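Looking after camera gear when you photograph wildlife
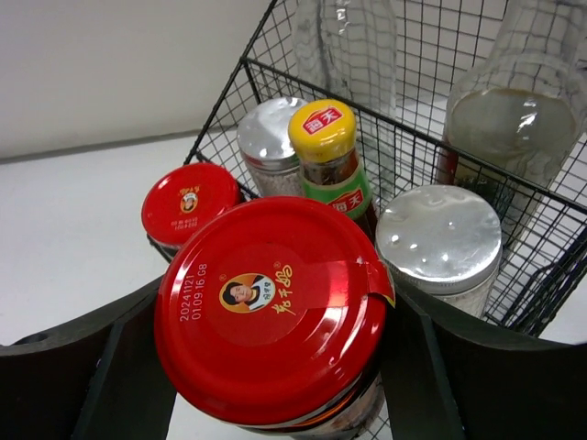

Most of the damage to lenses and bodies happens at home, on the kitchen table, the evening after a trip. These are the habits I have settled into.

Leave the bag zipped when you come in from the cold. Give it two hours in an unheated hall before you open it, or moisture will form on the glass.

Blow dust off before you wipe anything. A rubber bulb blower does the job. Canned air can spit liquid on to the front element. After the blower, use a soft brush, then a clean cloth with one drop of lens fluid on the cloth, never on the lens.

Salt spray needs a damp cloth the same night. I wipe down tripod legs as well, extend every section and leave them open until morning.

Silica gel goes in the bag all year. I use the Nutico sachets, which can be dried in a low oven. Write the month on each one in pencil. Mine were last done in June and are due again.

A 600 mm lens should be stored lying down in its case — standing it on a shelf is asking for trouble if there are children or cats about. Loosen the tripod collar first.

Beanbags are best filled at home with dry rice or buckwheat husks. My Hapeta bag lost a seam last winter and I sewed it up with upholstery thread, which has held. Empty it if you won't be using it for a month or more, as mice like the filling.

Copy your cards before you clean anything. I came back from the hide at Urum with 1,155 frames, two copies made before supper, and only then formatted the card in the camera.

Batteries keep better half charged, in a drawer away from the boiler. Number them with a paint pen and use them in turn.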